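10th June

Day one of the Great Gripper Comparison, which Lanying has been promising the whole lab for so long that I'd started to think of it as a kind of weather. Two contenders: the Medve, which came with a manual, and the Trodwood, which came with a PDF of a different manual. I drew the log sheet. Guangming drew the arm schedule, and drew himself the mornings.

We put the white cloth over the table first thing, because depth cameras hate varnish. It has been through the wash plenty and has kept every ring and spot it ever picked up. I've stopped apologizing to it. The task is as dull as we could make it: small bowl, dark bits in the bottom, wooden thing in the gripper. A toddler would be bored by lunch. I was bored by ten.

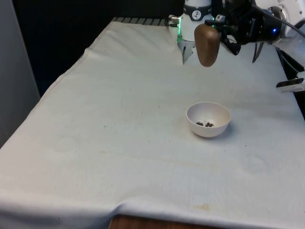 Wooden piece up, bowl waiting. Green light and blue light both on.

Spent far too much of the morning on the controller. The Riltuvier box has a force limit that goes up in steps, and step 3 is a polite handshake while step 4 is a customs inspection. There's nothing in between. I wrote to their support desk and got back a very cheerful note telling me my message mattered, with a ticket number longer than my postal code.

Lanying wanted an empty approach as well, fingers down over the far side and nothing in them, so that we'd have a baseline for the drift. Big pinkish bowl on the left, little brown dish farther back. I said a baseline was a waste of a good half hour. She said so was I, and ran it anyway. 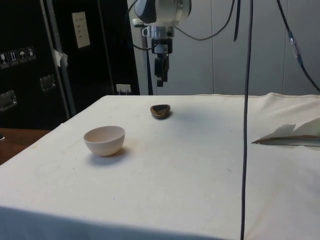
After lunch

Cold noodles at the desk, then the part I'd been dreading, which is grip on curved wood. Flat things are easy. Anything rounded wants to swivel, and the pads have opinions about it. The wrist view is the one I trust for this, even if it makes every object look like it's auditioning for a museum. You get the linkage, the screws and the underside of the piece all at once, and if a finger is sitting badly you can see it without crawling under the arm with a flashlight.

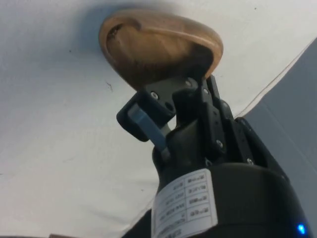

I set the hold at 400 in the controller's own units, which correspond to nothing in physics as far as I can work out. Guangming maintains they're newtons times something. He won't say what. We agreed to write "units" in the column heading and let the reviewers be brave.

Then the argument about cameras, same as the last one. He likes the fixed view from the side and wants it to be the only one we score from. I like the one up on the arm and would happily put it on a lower bracket, closer to the work. Lanying likes whichever of us stops talking first. The Plorkico mount was meant to settle this, but its screws are a size we don't own, and the hardware store on the corner had every size either side of it.

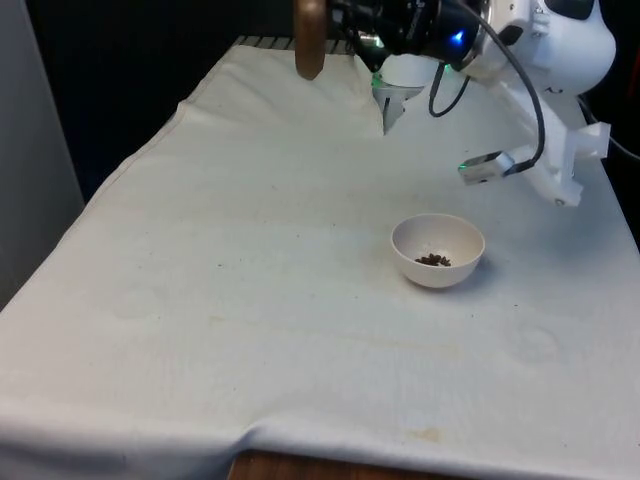 Wrote up what I could before going home. Trial 17 has a question mark beside it in my handwriting and I have no memory of what the question was. Preference so far: the Medve by a nose for manners, the Trodwood for sheer stubbornness. I've told Lanying I'm keeping an open mind, and she has put that in the notes with quotation marks around it.

Tomorrow, the pads again. Must bring the good hex keys from home, and the other half of the noodles.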